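Selecting and Specifying Bathroom Fittings
Unit 4: Shower Trays and Enclosures
Course handout, interior fitting program. Prepared by Seija Vuorinen.
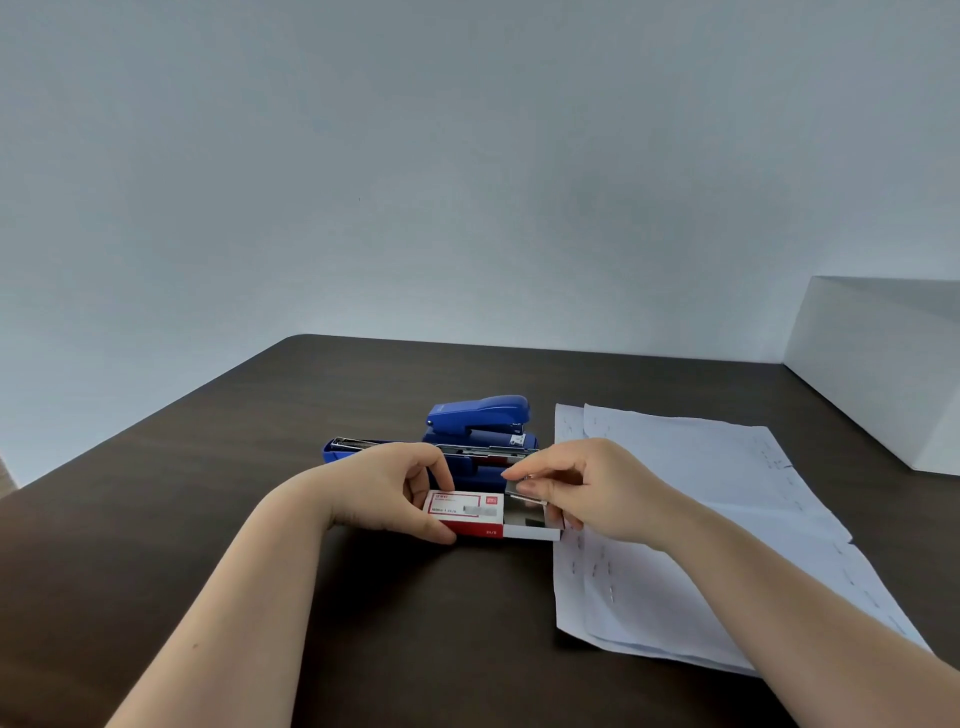 Figure 4.1. Two blue staplers on a dark brown tabletop.

4.1 Purpose of this unit

Unit 3 dealt with the supply of hot and cold water to the bathroom. The present unit covers the choice of a shower tray, the enclosure that stands on it, and the waste outlet below it. Students are expected to have read the section on floor loading in the course reader before attending. The worked problem in 4.6 is to be completed individually and brought to the workshop session.

4.2 Terms used

Tray: the shaped base that collects water and directs it to the waste. The term "pan" is also common in trade catalogs and has the same meaning.
Upstand: a raised lip along one or more edges of the tray, tiled over so that water cannot pass between tray and wall.
Low-profile tray: a tray with a shallow edge, normally set directly on the floor or partly recessed into it.
Enclosure: the fixed panels and door taken together.
Adjustment: the distance by which a wall profile may be moved in or out to take up an uneven wall.
Trap: the fitting below the waste that holds a water seal.

4.3 Tray materials

Trays are sold in three main groups. Acrylic trays are light, warm underfoot and easily carried up a stair by one person. They flex if the support beneath them is incomplete, and flexing is the usual cause of a failed seal at the wall. Stone resin trays are heavier and much stiffer. They need a level bed of mortar across the full underside and should be lifted by two people. Enameled steel trays resist scratching well but can chip if a tool is dropped on the edge, and a chip left untreated will rust.

The surface finish should be considered separately from the material. A textured finish gives better grip and is recommended wherever the bathroom will be used by children or older adults. It requires more frequent cleaning, particularly in areas with hard water. Clients should be told this before the order is placed.

4.4 Enclosures and doors

Pivot doors open outward and need clear floor in front of them. Sliding doors need none, but the opening is narrower than the overall width suggests, and the lower track collects soap residue. Bifold doors suit small rooms. Walk-in panels have no door and depend on tray length to contain the spray.

Measure the opening after the walls have been tiled. Take the width at the bottom, middle and top, and record the smallest figure. Compare this with the adjustment range printed in the manufacturer's sheet. If the figure falls outside the range, a different size or an extension profile must be ordered. Panels of toughened glass cannot be cut on site.

4.5 Waste and access

The trap must be chosen to suit both the outlet in the tray and the depth available under it. A low-profile tray on a solid floor often leaves too little room for a standard trap, and the choice is then between a shallow trap, a raised plinth and breaking out the floor. The flow rate of the shower head should not exceed the rate the waste can carry. Where a trap cannot be reached from below, select a type that can be cleaned from above.

4.6 Worked problem

The Prikby apartment has a shower recess with finished walls on three sides. The client has asked for a Meris tray, 700 mm deep, with a sliding door from the Tritari range. The supplier, Huttunen, quotes $374 for the tray and $233 for the waste, trap and plinth kit. The void under the tray will be 100 mm once the plinth is in place.

(a) State which measurements must be taken before the door is ordered, and at what stage of the work.
(b) Give the combined price of the tray and kit.
(c) Explain whether a pivot door would be a suitable alternative, and what further information about the room you would require.
(d) Write a short note to the client, in plain language, on the care of a textured tray.

Answers should not exceed two pages. Sketches are to be drawn in pencil and dimensioned in millimeters. Show the position of the waste on every plan.

4.7 Preparation for Unit 5

Unit 5 concerns ventilation and moisture control. Read the chapter on extract fans and bring the room survey begun in Unit 2. Students who missed the survey exercise should arrange to complete it before the end of June.

Handout revised 16/10/2018.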